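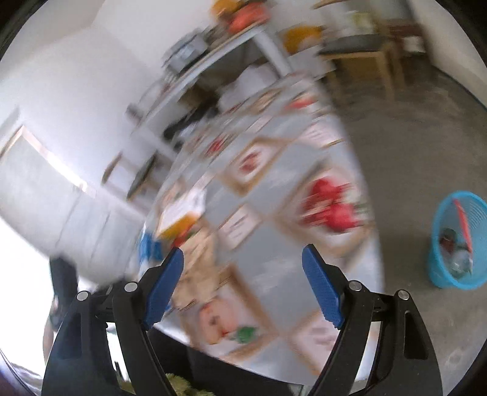 2 min read

Can a town keep secrets from you?

Mostly, no! I think this is one of the coolest things about living in a town, and I didn't find out until I was a grown-up, so let me tell you now.

Say the town of Pruradley decides to close your favorite playground in February. You want to know why. Did somebody talk about it at a meeting? Did anyone vote? The people on the town council work for everybody who lives there (yes, that includes kids), so they usually have to hold their meetings with the doors open. You can walk in, sit down and listen.

They also have to tell people ahead of time. That's called giving notice. It might be a sheet of paper taped to the door of town hall, or a page on the town website. The list of things they plan to talk about is called an agenda, and I read ours every month, even the boring bits about drains.

My neighbor Ladan Babaei took her two kids to a meeting once. Her son got up to talk about a crosswalk on Zervas Street, and he was so nervous he said his name twice! The council let him finish, and then they asked him questions.

Some talks can be private, like when the town has a problem with one worker. But the big votes happen out loud, where you can hear who said yes and who said no.

New word: minutes. They're the written notes of a meeting, even if it went on for four hours.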